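The Planner at Skelutby

The planner took 16 milliseconds to decide and then did nothing for 300.

She had the trace open on the left screen and the source on the right. Between the end of the plan call and the first joint command there was a flat section, the same length in every run since the release in September. No function claimed it. The profiler gave it to idle.

Oltmanns had written the insertion layer before the lab at Skelutby took it over. The code was plain and the comments were short. Pose in, trajectory out, force limits on the last stretch. One comment, above the retry loop, read: do not shorten. It gave no units and pointed at no particular line.

She searched for a sleep and found none. She searched for a timer and found 5, all of them accounted for. She turned off logging, then the viewer, then the Sukden bridge that carried wrist frames to the estimator. With the bridge off the flat section went away, and so did the marker pose, so the arm refused to move.

At 21:40 she turned the bridge back on and stepped through a single insertion with the wrist stream saved at every state change. The state machine went from APPROACH to ALIGN and stopped at its breakpoint.
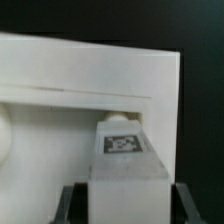

Wrist view at the ALIGN breakpoint, marker face outward.

The detector had returned no pose for that frame. The marker cells were smeared and the bit pattern could not be read. She stepped forward one frame and got no pose again. The estimator carried the last good value with its covariance growing, as it was meant to. In the stack she could see the planner asking for a transform newer than its own start time, and the transform library agreeing to wait for one.

So there it was. The wait belonged to a default argument in Tedia, the middleware, two calls below anything the lab had written. The library blocked until a fresh transform arrived or the timeout ran out, and then returned the old one without a warning. The planner took the old one and carried on.

She wrote the patch in a few lines. Ask for the latest transform, check its age, fail early if the age was over the limit. The tests passed. She ran it against the recorded set and the flat section was gone from every trace.

Then she ran the residuals. With the wait removed, the lateral error at contact had doubled. She plotted the joint velocities over the old runs and looked at the place where nothing had been happening. The commands were flat, but the encoders were not. After each approach the wrist rang at a low frequency and died away, and by the time the timeout expired it was still.

She read the comment above the retry loop again.

At 23:15 she reverted the patch. In its place she added a state between APPROACH and ALIGN, called it SETTLE, and gave it an exit condition on encoder velocity with an upper bound of 300. She wrote the units after it. The transform call she changed to fail early, as before.

The residuals came back to where they had been. On most runs SETTLE left well before its bound – on 2 it did not, and she filed those separately.

She moved the old comment down to the new state, left the wording alone, and pushed the branch.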